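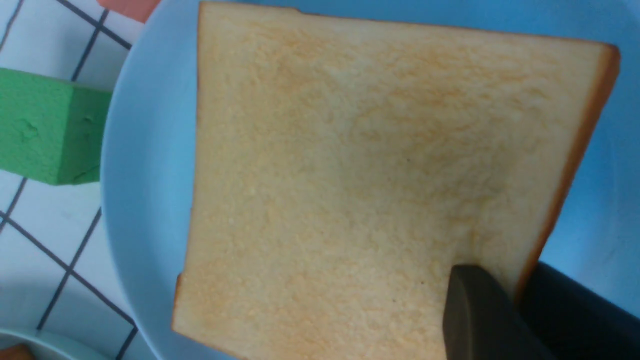 According to Aleksi Harju, a slice of bread starts dying as soon as it leaves the bag, and anyone who puts one on a plate and then goes to look for the butter deserves what they get. He said this in the kitchen at Stendodcombe Hall in the first week of term, and Sang-wook Ko told him he was being dramatic, and that is how our group got a topic for Foods and Materials. The other candidates were yogurt and a thing with eggshells.

## Bare Bread: What Happens to Sliced White Bread Left on a Plate

Group report, Fevitdale College. Submitted 11th December.

### What we wanted to know

People at Stendodcombe have strong opinions about bread storage and almost none about the part where the bread is out. Between the bag and the mouth there's a gap, and the gap can be long if somebody calls, or the jam is in another person's cupboard. We wanted to know what a slice of plain white sandwich bread does during that time, and whether the surface under it matters.

We had three questions going in:

- How soon can a person tell, by touch, that a slice has been out?
- Do the two faces of a slice dry the same way if one of them is lying on a plate?
- Does a slice with crust on it hold up better than one with the crust trimmed off?

A fourth question, whether Sang-wook would eat the samples, was answered early.

### A little background

There are two separate things going on, and before this project all of us called both of them "stale." One is drying, where water leaves the bread for the air. The other is what the starch does. Baking swells the starch and makes it soft, and as the loaf sits, part of that starch goes back into a firmer arrangement. Bread can do this inside a sealed bag without losing any water to speak of. It's the reason old bread softens again in a toaster, for a while, and the reason the refrigerator is a bad place for it, which half the hall refuses to accept.

For a slice sitting out over a lunch break, drying is the one that counts. The crumb is full of small holes, so there's a lot of surface for the water to leave from. Crust starts out much drier than the middle of the loaf, and in a bag it slowly pulls water outward and goes leathery. Out on a plate it has two influences on it at once, the damp crumb next door and the dry room, and we expected it to behave oddly. It did.

### What we used

All of the bread was Sobczak square white, bought from the same store so that at least one thing would be constant. We used light blue plates from the hall kitchen, a wire cooling rack, a wooden cutting board, and a Lurkum kitchen scale that belongs to the department and turns itself off if you hesitate.

We went through 79 slices in all, including the ones we ruined. End slices were left out of the experiment. They are mostly crust on one face, and Aleksi argued that they are legally a different food.

The slices were all cut from fully cooled loaves at the factory, so thickness was even, or near enough. We checked them against each other by stacking. The faces were a different matter. Sliced bread isn't one flat color when you look at it for as long as we did. Some parts of the crumb are paler and tighter and others are yellower and more open, and the pits vary a lot within one slice. We tried to do all our finger tests near the middle for that reason.

### Method

Each session started with a newly opened bag. Slices went onto plates, the rack, or the board, all on the same counter, away from the stove and the window. We weighed them at the start and again at intervals for three hours. After that the kitchen fills up with people who want dinner, and a counter of labeled bread becomes a public good.

For touch, we used a blind test. One person laid out slices of different ages, and the other two pressed each one lightly near the center with a fingertip, eyes closed, and said "fresh," "out," or "old." Light pressing matters. In our first session Sang-wook pressed hard enough to leave a dent, and the next tester simply found the dent and called it "old" with great confidence. After that we used a new slice for each tester, which is partly how we got through so much bread.

For the two faces, we tested the top first, then turned the slice over and tested the side that had been against the plate.

For the crust question we trimmed slices with a bread knife. Trimming with a serrated knife throws off crumbs, and the crumbs have weight, so trimmed slices were weighed after cutting and before anything else. We learned that one the usual way. The whole first batch of trimmed slices had to be thrown out of the data, and then eaten.

### What happened

**By touch.** Every one of us could tell a slice had been out well before we expected to. The change comes in the surface first. The top face gets a slight skin on it, papery under the finger, while the inside is still soft. If you only squeeze the slice by its sides you miss it completely, and this explains a lot of disagreements in our kitchen. By the end of a session no tester called any slice on a plate "fresh."

**Top and bottom.** This was our best result. On a plate, the underside stayed soft much longer than the top. A few of the undersides felt a little clammy, and when we lifted those slices the plate had a faint dull patch of moisture. The slices curled slightly as the tops dried, corners lifting first, and once the corners were up the underside near them started drying too. A slice on a plate is being dried from one side and kept damp on the other, so it ends up as two kinds of bread with a thin layer of compromise in the middle.

**Plate, board, rack.** The rack was the worst place for bread we tested. Air gets at it from both sides, and a slice from the rack lost weight faster than one from a plate in every session. The board was between the two. We think the wood took some of the moisture that would have sat under the slice on a plate, but we didn't weigh the board before and after, and the scale would have turned itself off anyway.

**Crust.** Trimmed slices dried faster at the edges, and the edges became scratchy. Slices with crust kept a softer margin, although the crust itself went from chewy to hard in places. The problem is that a trimmed slice is also a smaller slice, and a smaller slice has more edge for its size. We can't separate the effect of the missing crust from the effect of the slice being small. Aleksi proposed gluing crust from one slice onto another. He was outvoted.

**Covering.** We hadn't planned on this, but in the last sessions we put an upside-down bowl over one slice each time. It was the only treatment that beat everything else by a margin none of us argued about. The covered slice was still called "fresh" at the end by both testers. It took no equipment, no preparation, and somebody's cereal bowl.

### Things that went wrong

The scale reads to the nearest gram. One slice loses very little water in an hour, and on many readings the number simply sat there. In March a second group will get the good balance from the chemistry bench, and we wish them well. We got around the problem by weighing the slices in stacks, taking them off their plates, weighing them together, and putting them back. One stack, with its tray, started at 518 grams, and after that the losses were big enough to see. But stacking bread in the middle of a drying test is a silly thing to do to bread, and it pressed the soft slices a bit each time.

Crumbs were a steady nuisance. Every time a slice is moved it leaves something behind, and a scale can't tell a crumb on the counter from water in the air. We brushed what we could back onto the tray. Drier slices shed more, so the error got worse exactly when we cared most.

The kitchen was not a controlled room. People boiled pasta. We wrote "pasta" in the margin of the notebook on those occasions, and it appears more often than we would like. In one session the top faces hardly changed for a long stretch, and the margin says "pasta, LARGE."

Finally, the testers knew what the project was about. By the middle of term we had become people who press bread with their eyes closed, and a normal person having lunch might not notice half of what we noticed. Sang-wook made a sandwich from slices that had sat out the full session and served it to a hall mate with cheese and mustard. The hall mate said it was good. We haven't included this as data.

### What we'd do with another term

- Use one balance that reads fractions of a gram, and never stack.
- Measure the humidity in the room, pasta included.
- Cut trimmed and untrimmed samples to the same size, with crust on one side only, so the edge problem goes away.
- Try a plate that has been warmed. Our guess is more moisture underneath and a soggier bottom face, but it's a guess.
- Test a brown loaf. Aleksi believes it would do better and has offered no reasons.

### Answers, as far as we have them

A slice left bare on a plate dries from the top, and a fingertip finds it sooner than the scale did. The plate protects the underside for a while. A rack protects nothing. Crust probably helps, and our experiment wasn't good enough to say so without "probably."

If you have to walk away from your bread, put a bowl over it, or turn it over halfway through, which Sang-wook now does at every meal. The notebook, with margins, is in the department office. The leftover Sobczak went into a bread pudding, and the Lurkum scale has been returned with a note about the off switch.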